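Storing Winter Clothing and Bedding

Residents of Fostness House are asked to clear the shared drying room of winter items before the end of March. The housing office has prepared the following advice for those who will be putting coats, blankets and comforters away until the fall.

Clean everything first. Body oils and food stains that cannot be seen in spring will often have turned yellow by October, and moths are drawn to them. Check the care label before washing. Most padded garments with a synthetic filling can be machine washed at 30 degrees Celsius on a gentle cycle with a small amount of liquid detergent. Fabric softener should not be used on down - it coats the feathers and reduces their loft.

Drying takes longer than most people expect. A padded coat may feel dry on the outside while the filling is still damp, and a damp filling will smell of mildew within weeks. Use a low dryer setting with 3 clean tennis balls, stopping now and then to break up any clumps by hand.

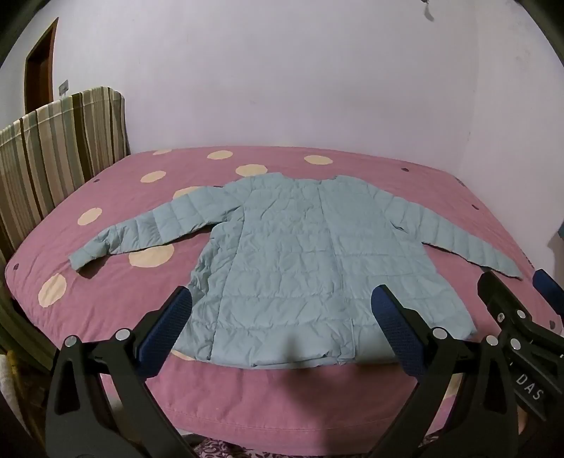 Folding is best done on a large flat surface such as a bed or a dining table. Close all zippers and snaps, and empty the pockets. Spread the sleeves away from the body, as with the light blue quilted jacket on the pink sheet, and smooth each panel from the neck toward the hem. Fold the sleeves across the front and then bring the hem up once. Tight rolling is not advised for down.

Vacuum bags save space but should be kept for synthetic items only. Down and wool belong in cotton bags or lidded boxes with some room to spare. Cedar blocks may be placed inside; sand them lightly each year to renew the scent.

Storage boxes are available from the Hutapea Road office, open from 9 a.m. Each box holds up to 30 pounds and should be labeled with the apartment number on two sides. Boxes may not be left in hallways or on stair landings.

Questions about basement storage should be directed to Rohani Osman at the front desk. Requests for extra shelving go to Tirta Sembiring in Building Services.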